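Visit Report: Open Day at the Movis Simulation Lab, Lundovmont

Our maintenance group went to the Movis open day on Monday. We have been asking for a while how other shops look after a two-arm cell that lives mostly on a computer, and Movis runs one every day. The program sheet called it "Cell Upkeep in Simulation." It was the longest stop on the tour and the only one I took proper notes at.

The lab is on the second floor, past the parts store. You sign in, get a badge, and leave your bag on a shelf. There were enough chairs for our group and one long desk with the workstations on it. Ainhoa Toledo, who looks after the cell, ran the session from the middle seat.

The cell is a model of a white two-arm robot in a home-style room with a table, a counter and a refrigerator. The model is called Abugri. The software that runs the checks is called Emar and was written in the building. Toledo said the people who build tasks for the robot get the model after she has signed off on it each morning, and they don't get it before. If she is out, one other person can sign.

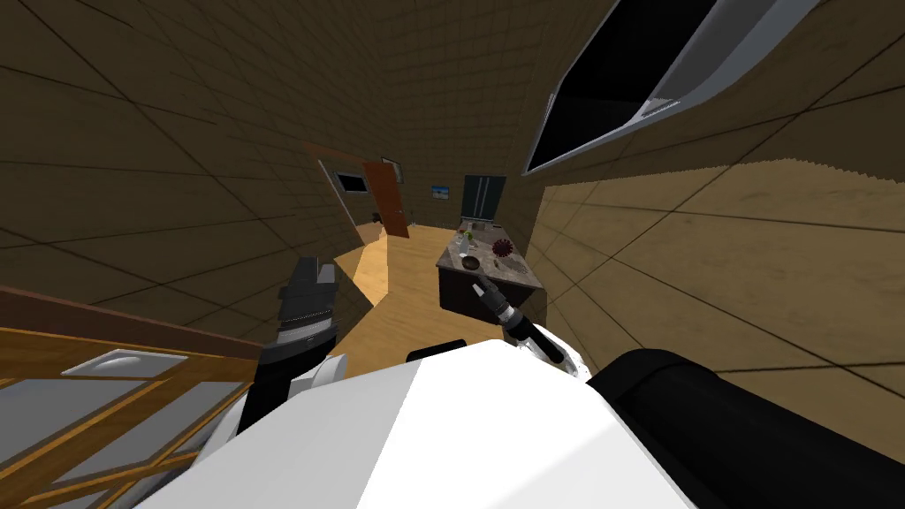

She starts with the head view. The check takes a few minutes and covers the same points every time: both arms load, both grippers load, the table is at the right height, and the small objects on it sit on the surface. An object that has sunk a little way into the tabletop is the most common fault in the log. It usually comes from someone saving a new object with the origin in the wrong place. She fixes the object file and reloads the room. She does not nudge the object by hand in the scene, which was how it used to be done, and the same fault kept coming back the next day.

The log was open on the second screen for most of the session. It had 779 entries at the time of our visit. Each entry has the fault, the file that was changed, and the initials of whoever changed it. I asked how far back people read in practice. Toledo said she searches by part name and mostly reads the last few hits.

After the head view comes the wrist camera check. This was the part I had come for. On our own cell the camera bracket gets knocked, and we lose time finding out which way it moved. In the model a bracket can't get knocked, but the camera position can still end up wrong after a file merge, and the result looks much the same to whoever is using the pictures.

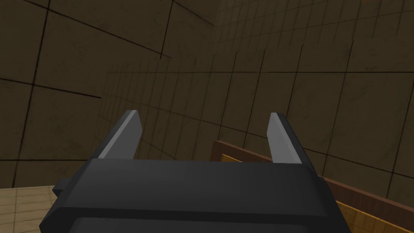
The procedure is short. The arm goes to a set pose and stops. The operator opens the wrist view and lays a stored outline of the gripper over it. The edges of the housing and both fingers have to fall on the outline. If they do, the camera is where it should be relative to the hand. If the whole outline is shifted, the camera mount has the wrong offset. If only one finger is off, the trouble is in the finger joint and the camera is left alone.

Toledo made a point of keeping these two cases apart. In the first year people corrected the camera for what were finger faults, and then had to correct it back. The sheet taped next to the monitor now has the finger question first.

The pose is changed and the comparison is done again, with different parts of the room behind the hand. The outline should still match. A mismatch that only appears in one pose goes down as an arm fault and is passed to a different person.

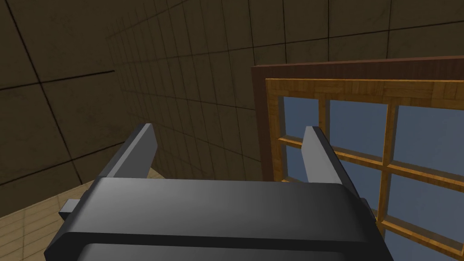
Wrist view during the camera check, with the window behind the right finger.

There are 7 steps on the sheet in all. I copied down the ones that apply to us:

Load the room with no task running.
Send the arm to the stored pose and wait for it to stop.
Check both fingers against the outline, then the housing.
Write down the result even when nothing is wrong.
Change the pose and repeat.

The fourth one got some discussion in our group. We only log faults. Toledo said the clean entries are what let her find the last good day, and she goes back to them more than to the others.

We then had a turn at the desk. I ran the check with help and was slow at it. The mouse controls for the view are the reverse of ours.
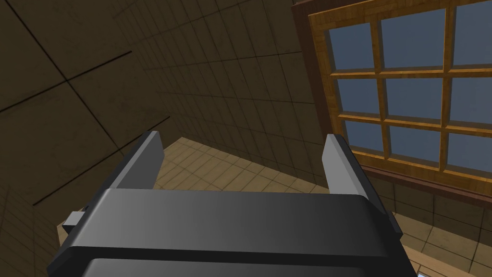
Finger spacing is the last thing checked before sign-off. The gripper is opened with nothing in it and the gap is read from the joint values, then compared with the view. In the wrist picture the two fingers stand well clear of each other with floor visible between them, so an odd angle on one side can be picked out by eye before the numbers are read. Toledo still reads the numbers. The limits are kept in a separate file, and only 2 people can edit it.

Repairs to the model are done on a copy. The copy goes through the full sheet, then replaces the working version at the end of the day. The old version is kept under its date. We asked what happens when a task builder needs a fix by noon, and the answer was that they wait or they use the previous day's version.

The session ended at 11:30 and we went down to the parts store, which I did not take notes on. Coffee was in the hallway by the stairs.

For our own cell I would like to try the stored outline first. It needs one good picture from a known pose and a way to lay it over the live view, and we have both. The order of checks, fingers and then camera, could go on our sheet right away. Toledo is sending a blank copy of theirs and I will put it in the shared folder when it arrives.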